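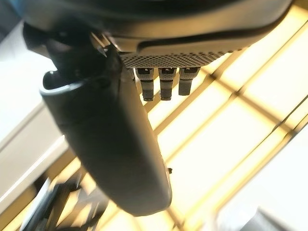
*Minutes taken by the Durnham site office, Tue 13 August*

**Gripper fault, Tufa cell – review**

Present: 7. Apologies: Kirnivberg.

1. Minutes of the July meeting agreed.

2. The gripper let go of its load 5 times in 63 lifts. Trorkoren's report blames "operator loading". The meeting did not accept this. The report gives no grip force readings and does not say who was loading.

3. Trorkoren says the finger was checked and the connectors reseated. Asked for the check sheet – none supplied. A restart was also listed as a repair. Not agreed.

4. Safety. The guard stayed open for nearly 7 seconds before the arm stopped. Trorkoren calls this "within normal range". Whose range was not stated.

**Actions**

- Cell stays locked off.
- Trorkoren to send raw logs, not a summary.
- Durnham to test the guard switch itself.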